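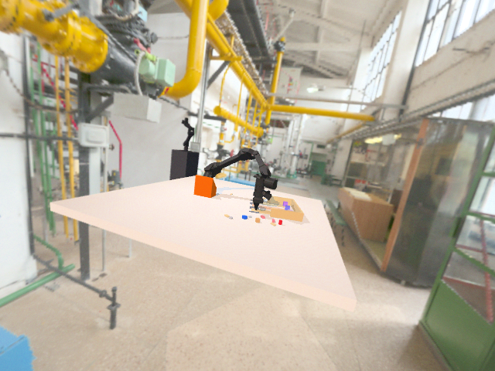

Tarkudance Sorting Project
Progress report to the Cistine Fund, second period
Prepared by Niilo Honkanen, 4 Feb 2026

Dear all,

Thank you for your patience with this one, and for the kind notes after the first report. I promised then that the second would be shorter. It is a little shorter, I think, though there is more to tell, and I would sooner give you the whole story than a page of green check marks.

Where we are

When we last wrote, the planner and the perception code lived in two separate programs that spoke to each other by way of files on a disk. It worked, in the sense that a wheelbarrow works. Since then we have joined them into a single running system, which we call Trosine inside the team, and the whole pick-and-place cycle now runs from start to finish in simulation without anyone touching the keyboard. The arm looks at the table, decides which small piece to go for, plans a path, comes down from above, closes the gripper and carries the piece to the wooden tray. Then it looks again and starts over.

We kept the task plain on purpose. Little colored cubes and some smaller, thinner pieces, one shallow tray, one big table. The hall around it is a good deal busier than the task needs, with all its pipework and windows, and that was a deliberate choice as well. Our early tests used a bare gray room, and the perception code did wonderfully there and then fell over the moment we gave it a background with any life in it. Better to find that out now.

Perception

Most of the period went here, more than we had budgeted for. The cubes are fairly easy. The color is strong, the shape is simple, and the pose estimate settles within a few camera updates. The small tan pieces are another matter, as they sit on a pale tabletop and some of them are tiny. Our first version simply missed them, or merged two neighbors into one long object and then tried to grasp the gap in the middle (which was funny the first few times).

We now run a second, slower pass over any region where the depth and the color disagree. It costs us time on every cycle, but misses on small pieces went from 129 to 22 over the same set of 1,000 simulated layouts. I am pleased with that number and a bit suspicious of it too, because all of those layouts were drawn from the same generator. A new generator, written by someone who hasn't seen the old one, is on the list for next period.

The slender pieces remain our weak spot. When several lie close together near the fingertips, the system still can't always tell where one stops and the next begins. It has at least learned to say so. A low confidence score now sends the arm back up to look from another angle, where before it would plunge ahead and scatter everything.

Planning and control

Brinkmann's motion planning library, which you will remember we were unsure about, has been a good choice in the end. The main work was on our side — we had described the block beside the arm's mount as a simple box, when one side of it slopes, and the planner was refusing perfectly good paths on account of a corner that wasn't there. Replacing it with the proper shape took an afternoon. Finding out that this was the problem took nearly two weeks, and I'd like to thank the team for staying cheerful through it.

The straight-down approach is now handled by its own small controller, separate from the one that does the long swings over the table. It slows as the gripper nears the surface and stops if the contact force rises sooner than expected. We had tried to do everything with one controller and one set of gains, and it was always too timid in the air or too rough at the bottom.

There is a second, smaller arm modeled in the hall, on a pedestal behind the table. At present the software treats it as a fixed obstacle and gives it no work. Having two arms share the table was in our original proposal, and I want to be open that we have moved it back. The scheduling code is drafted but untested, and I don't want to build it on top of perception that still stumbles over thin pieces.

Tooling

This is the part I could go on about all day, so I will try to be good. Every simulated run now saves a full record of what the system saw, what it believed and what it chose to do, and we can replay any run and step through it slowly. We can also change one setting and run it again from the middle. Before this, a failure meant a long argument about what had probably happened. Now we just open the record. The replay tool has a rather ugly window and the search box is slow on long runs, but I would not go back for anything.

We also have 13 standing test layouts that run every night. They are mostly old failures we have grown fond of. If a change breaks one of them, the person who made the change gets a message in the morning with a link to the replay.

Money and time

Spending is close to plan. We used more computing time than expected on the nightly runs and less on travel, and the two nearly cancel out. The perception work put us three weeks behind on the two-arm milestone, and we ask that it be moved to the end of April. No extra money is needed for this.

What comes next

First the new layout generator, then the thin pieces, then the second arm. We would also like to try the tray in different places and at odd angles, as the drop-off code has had an easy life so far and I expect it has some surprises saved up for us.

If anyone at the Fund would like to sit in on a replay session, please do write. They run about an hour, and it is much the easiest way to see what the software is doing and where it still gets muddled.

With warm thanks,
Niilo Honkanen
Tarkudance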